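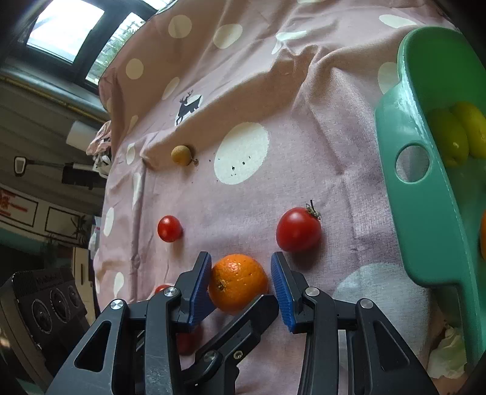 Perception / Planning Software Person Wanted (contract, could go permanent)

Jaltell, Sokville office. Part remote OK, see below.

Quick version: we need someone to take over the software between "here is what the camera sees" and "here is where the fingers go." Mostly fruit and vegetables on tables right now. Start in December if you can, earlier is better.

Long version, written in a hurry, sorry.

What we have

Small team. We collect demos with hand-held grippers in ordinary kitchens and dining rooms, then train policies and run them on the arms in the shop. The pipeline is called Jemia. It does sync, camera pose, gripper width, episode cutting, labels, and it spits out training files. It works. It was written by three people over two years and it looks like it. Python mostly, some C++ in the pose part, one shell script everybody is afraid to touch.

Last full pass: 798 episodes in, 691 usable out. The rest got dropped, nearly all for lost tracking. We want most of those back. A lot of them are fine to a human eye, the tracker just gives up when the fingers get close to the table and the view is mostly tablecloth. Patterned cloth with big repeated dots is the worst, the matcher grabs the wrong dot and the whole path jumps sideways. If reading that made you want to open an editor, keep reading.

What you would do

- Own the pose tracking stage. Fix relocalization. Mask out the gripper's own linkages properly (current mask is hand drawn and a bit off at the corners).
- Grasp width estimation for round stuff. An orange is easy. A cherry tomato is not, we close too far. Need a better estimate before contact and a softer stop after.
- Clutter. Target choice when there's tomatoes right beside the thing you want. Planner currently picks the nearest blob, and the nearest blob is often half hidden behind a finger.
- Episode viewer. We scrub through video by hand at the moment and it is slow. Want pose, width and video on one timeline, with a flag button.
- Tests. There are some. There should be more.
- Every so often, go along on a collection day. Mostly a Saturday. You'll learn more about the bugs there than from the logs.

What you should have

Real experience with visual SLAM or visual-inertial odometry, meaning you have debugged one on bad footage and not only run the demo. Comfortable in Python and able to read C++ without complaining too much. Some control background, enough to know why a grasp loop with 80 ms of lag in it acts strange. Git, Linux, the usual.

Nice but not needed: imitation learning, calibration of wide lenses, any kind of tactile or soft finger work, front end skills for the viewer.

Degree: don't care. Send us something you made.

What you don't need: a paper list. Experience with big industrial cells. Your own robot.

Hours and money

Full time contract, six months to begin with. Rate depends on experience, we'll tell you the range in the first call so no one wastes an afternoon. Paid every two weeks. Laptop and a GPU box provided. Two days a week in Sokville to start, after that one is fine if the hardware side isnt on fire. Parking is free, the bus stops at the corner.

No relocation money, I asked.

The project after this one

Same gripper, bigger set. Target is over 700 episodes of mixed produce, including lemons and stuff with stems (the planner treats the calyx on a tomato as a separate object, yes we know). That one is together with Onyshchenko, who make the arm controllers we use, so you would be talking to their firmware people most weeks. Their interface docs are decent. If you have written a driver against somebody else's controller before, say so in your email, it moves you up the pile.

How to apply

Email the jobs address on the contact page. Put "Jemia" in the subject line or it goes in the general inbox and sits there. Include:

- a few lines on a tracking or estimation bug you found and how you found it
- a link or a zip, code you wrote, any size
- when you could start
- which days you could be in Sokville

No cover letter. Resume fine, one page please.

We read everything, reply takes about a week. Then a call, half an hour, and then a paid work sample: you get a handful of our dropped episodes and a day to tell us what went wrong in them. You don't have to fix it, just tell us. After that you come in, meet everyone, eat lunch, try the gripper.

Agencies please don't. Students looking for summer work, seperate ad coming in spring, hold on for that.

Open until filled. Questions to the same address, mornings before 11 is when somebody will definately see it.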